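Journée de démonstration Skallura : données et notes de visite

Version du jeu : 2
Date de la démonstration : 17 août 2024
Rédaction : Nikola Omerović
Langue des annotations : français

Présentation

Ce dossier réunit les enregistrements faits pendant la démonstration du projet Skallura, ainsi que les notes prises à l'intention des visiteurs. Skallura porte sur la manipulation de textiles domestiques avec des pinces tenues à la main. Les trajectoires servent ensuite à entraîner une politique de saisie pour le bras Mavar, qui ne faisait pas partie de la démonstration.

La visite s'est déroulée dans une chambre meublée, avec le linge tel qu'on le trouve chez les gens : vêtements, draps, couvertures, petits articles en papier ou en tissu fin. Les visiteurs pouvaient regarder, poser des questions et prendre la pince en main à la fin de la séance.

Contenu

Le dépôt contient 200 séquences. Elles sont rangées dans 3 dossiers :

vetements : saisie, levée et dépose de vêtements
linge : draps, couvertures, pièces minces
libre : essais des visiteurs, sans consigne

Chaque séquence comprend la vidéo de la pince, l'ouverture des doigts au cours du temps, la pose estimée et un fichier texte avec la consigne donnée à l'opérateur. Les essais du dossier libre n'ont pas de fichier de consigne.

Déroulement

La démonstration a commencé par les vêtements. Une veste matelassée est plus difficile qu'elle n'en a l'air : le volume se comprime entre les doigts, et l'ouverture mesurée dit peu de chose sur la quantité de tissu réellement tenue. Les pièces minces posent le problème inverse. Les doigts se referment presque entièrement et il faut l'image pour savoir si quelque chose est pris.

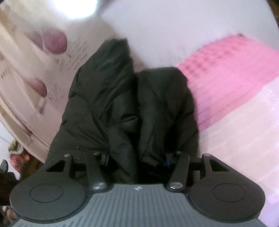
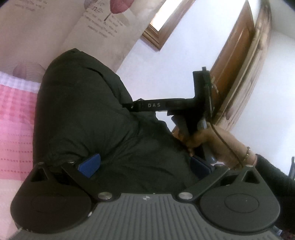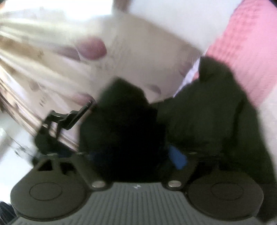

Vues de la caméra embarquée, dans la chambre de démonstration.

Les questions ont surtout porté sur la fatigue de l'opérateur et sur la cadence. Nous conseillons des séries courtes, avec une pause entre deux consignes. Le poids de l'outil se fait sentir dans le poignet avant de se voir dans les données, mais la qualité des gestes baisse ensuite assez vite : les approches deviennent plus directes et les déposes moins soignées.

Une visiteuse de la société Popescu a demandé pourquoi nous ne filmions pas aussi depuis un point fixe. Le point de vue embarqué est le seul dont dispose le bras à l'exécution, et nous préférons garder la même vue à l'entraînement. Un point fixe reste utile pour l'annotation. Il est prévu pour la session d'octobre.

Format et lecture

Les séquences se lisent avec l'outil Dulo, à partir de la version 2. Les versions antérieures ouvrent les vidéos mais décalent l'ouverture des doigts par rapport aux images. Pour vérifier une installation, charger la première séquence du dossier vetements et contrôler que la courbe descend au moment où les doigts se ferment.

Annotations

Le début et la fin de chaque saisie ont été marqués à la main. Une saisie est dite réussie si l'article quitte son support et y revient sans avoir glissé. Les cas douteux portent la mention « indéterminé » et sont exclus du décompte des réussites. Aucun seuil n'a été appliqué sur l'ouverture.

Limites connues

Le flou de mouvement est fréquent lors des gestes rapides. La lumière venant de la fenêtre sature une partie de certaines images. Toutes les séquences viennent d'une seule pièce, avec peu d'articles différents ; une politique entraînée sur ce seul jeu se transposera mal ailleurs. La pose estimée dérive quand le tissu remplit presque toute l'image.

Personnes et consentement

Des mains et des vêtements portés apparaissent dans les enregistrements. Les participants ont signé un accord avant la séance. Le son n'est pas conservé. Toute demande de retrait est à adresser à Nikola Omerović, en indiquant le nom de la séquence.

Utilisation

Le jeu est destiné à la recherche et à l'enseignement. Pour un autre usage, écrire d'abord au projet. Les corrections d'annotation se proposent par fichier séparé, sans modifier les originaux.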